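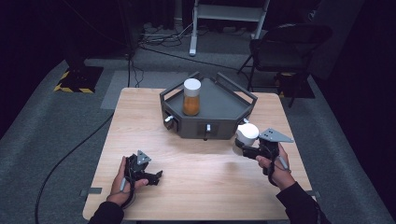 Section 4: Your first shift on the hand grippers

I wrote this section for the packing and filling crew at Dorlow, because the Stamach manual that came in the box is 568 pages long and I wouldn't ask anyone to read that on a lunch break. If you've spent years filling jars by hand, you already know the hard part. The grippers just let you show it to the Lobo station, which will take over the repeat fills on the second line in February.

You'll need both grippers, a jar with its lid, and a clear table. Wear a long-sleeved top with snug cuffs (baggy ones get into the trigger, ask me how I know).

Getting set up

1. Check the cables before you pick anything up. Follow each one with your eyes from the gripper to wherever it goes, and push any slack away from your feet.

2. Put the holder toward the far side of the table. You want room in front of you for both forearms.

3. Slip your hand through the strap first, then close your fingers around the grip. Do the left, then the right. It feels clumsy doing the second one with a gripper already on, and it stays clumsy for a day or two!

4. Rest both grippers on the table with the jaws closed and wait for the two short beeps. One long beep means the station didn't find one of them. Set them down, wait, try again.

5. Squeeze each trigger all the way and let go, twice. The jaws should open fully and close without sticking.

Caution: Keep your fingers out of the jaws, even when you're sure the thing is off. Use a pencil if you need to clear something.

Recording a task

6. Pick one task from the sheet and do only that one. "Lid off, lid on" is the best starter. The drawer tasks are fiddly because the knobs are small, so leave those for your second week.

7. Press the foot switch, wait for the beep, and go. Work at the speed you'd use at the end of a long day. Most of us rush at first, and I certainly did, and then half my takes got thrown out.

8. If only one hand is busy, let the other one rest on the table. You don't have to hold it in the air, and your shoulder will thank you.

9. Put everything back down before you press the switch again. A take that ends with something still in the jaws won't save.

Note: Dropped the lid? Keep going, pick it up, finish the job. Those takes get their own tag and we keep them.

Note: Stop after 22 takes and switch with someone. Each task needs 500 good ones in the Druvomora folder, and they're shared across the whole crew, so there's no prize for being the one with sore wrists.

What changes for you

I get asked this more than anything about cables. Recording time is paid at your regular rate and it comes out of your line hours, so you aren't expected to make up the jars. When the Lobo station goes live, the 17 of us on the second line will rotate through loading, checking, and clearing jams. There's less twisting and reaching in that, and a lot more watching a screen, which some people like and I don't much. If a fill looks wrong, you can stop the station yourself with the red button on the post. You don't need a supervisor's okay.

Your takes are stored under a crew number, with no name attached. Speed isn't reported to anyone.

Packing up

10. Open the jaws, then lay both grippers flat.

11. Slide the straps off slowly so the cables don't drag anything off the table.

12. Wipe the grips with the dry cloth only. The spray goes on the table, never on the grippers.

13. Write your take count on the sheet, along with anything that felt off. "Left trigger sticky" is plenty.

Last updated December 6, 2024. The charging steps are in Section 5.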